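Otstead Home
Bath and Kitchen Textiles

Cellier Striped Towel, Teal Green and White

Item 958
Category: Towels / Striped
Page updated 31 Mar 2026

Overview

The Cellier is our everyday striped towel. It has a plush surface on both sides and a stripe which goes from one edge to the other without a border. We have sold it for several seasons now and it is still the towel that customers order again most often, usually in the same color as the first time.

The stripe is made with yarn that is dyed before weaving. For this reason the color is the same on the front and on the back, and it stays clear after many washes. The white is a warm white. Customers who have very bright white tiles sometimes ask us about it, so please note that it can look a little creamy beside them.

The towel is woven for us by Sakamoto, a small mill with which we have worked since the beginning of the shop. They also weave our plain Stundik towel, and the two can be used together, as the teal green is taken from the same dye recipe.

Sizes

The Cellier comes in two sizes, hand towel and bath towel. The hand towel has a narrow stripe and the bath towel has the same stripe made wider. Both have a hanging loop on one short side. We do not make a face cloth in this pattern at the moment.

How it feels in use

The pile is quite high and the towel takes water quickly, but it also needs more time to dry than a thin towel. If your bathroom has no window, we recommend to hang it open on a rail and not on a hook. When it is put down on a table or a counter it does not stay flat by itself. It keeps the soft folds of the hand, and some people like this very much.
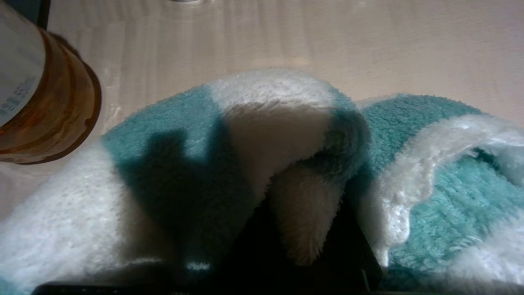

Text by Da-eun Hwang, Bath and Kitchen Textiles

Many customers write to ask if the teal green is closer to green or closer to blue. I would say it is closer to green in the daytime and it moves toward blue under a cold lamp. On a pale beige table, with an amber container next to it, the color looks calm and a little cool. Beside gray stone it looks stronger. If you are matching it with paint or with a shower curtain, please order the hand towel first and look at it in your own room for a day or two.

Washing

Wash the towel once before the first use. New pile has loose fibers, and they will come off in the first 3 washes. It is normal and it stops after that. Please wash it alone or with other towels for this period, especially if you have dark clothes with a smooth surface.

Warm water is enough. You can use hot water from time to time, but the loop will shrink more than the towel and it will look short. Do not use fabric softener, because it covers the pile and the towel takes less water. Chlorine bleach will take out the teal green and leave yellow marks.

Tumble dry on low or hang it outside. If you dry it on a line, shake it well before hanging and again when you take it down - the pile stands up much better. Ironing is not needed.

If a thread is pulled, cut it with small scissors at the height of the pile. The weave will not open.

Folding and storage

For an open shelf, fold the long sides to the middle first and then fold in half. The stripes will lie in one direction and the edges will be inside. For a basket, rolling is easier. We do not recommend vacuum bags for this towel. The pile becomes flat and it needs a wash to come back.

Goes well with

Stundik plain towel in teal green or warm white
Stundik bath mat, warm white
Otstead wall rail, single

Orders and returns

The towel is sent folded in a paper band, without plastic. Orders for one address can be packed together, please write it in the note field when you order.

Unwashed towels can be returned in the paper band. We cannot take back a washed towel because of color, but if there is a fault in the weaving or in the loop, please send us a photo of it and the item number, and we will exchange it also after washing.

The bath towel in teal green is in stock. The hand towel is expected again later this spring, and you can leave your email on this page to receive a message when it arrives.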